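Questions people ask me about the robots at Pritthorpe

I've worked at Pritthorpe long enough to remember packing by hand with a radio on, and for the past year I've been the one who answers the floor's questions about automation. Marlene Brinkmann in the office got tired of forwarding them to me, so they're all going on this page. Last updated October 11, 2023.

Is my job going?

This gets asked first every time, so it can go first. No one on packing has been let go over the arms. Four people moved, two of them to the test bench with me, and Ute Seidel went over to returns, which she'd been after for ages. What I can't do is promise you the next ten years, and if a manager does, ask for it in writing!

What's different about a shift now?

Less lifting and more watching. The Soltik line does 3,000 cartons on a normal day and you're mostly there for the odd ones – crushed corners, labels on the wrong side, that sort of thing. Some people love it. Some find it dull and say so, and we've brought in swaps every two hours after Titilayo Afolabi kept on (and on) about it at the team meetings.

Do I have to learn to program?

No. You'll get two mornings of training with Eckhard Weidemann and most of that is stopping it, starting it and clearing a jam. If you want more after that, come and find me, I'm always glad of company.

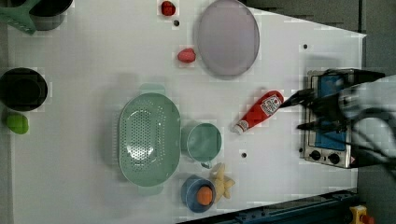

What do you do all day on the test bench?

Mixed picking, mostly, meaning we give an arm a table of things that don't match and see what it makes of them. Cartons are easy, they're all corners. A ketchup bottle lying on its side at an angle is a different matter, and so is a colander full of little holes or a toy strawberry you could lose in your fist. I set the table out, run the job, write down what happened and set it out again. We've logged 1,113 runs since January and I still enjoy it, which surprises my husband.

Who can stop the machine?

Anyone. You don't need to ask and you won't get told off. Hartmut Rathjen has had it put in the site rules so there's no arguing.

Does the pay change?

If you sign off on the training you go up a grade. It took a fair bit of pushing and the rates are on the board by the canteen. Agency staff are on a separate scheme, so speak to Marlene about that one.

Can I say no?

You can ask to stay on hand packing, and there's still a bench for it. Places are limited, so get your name down early.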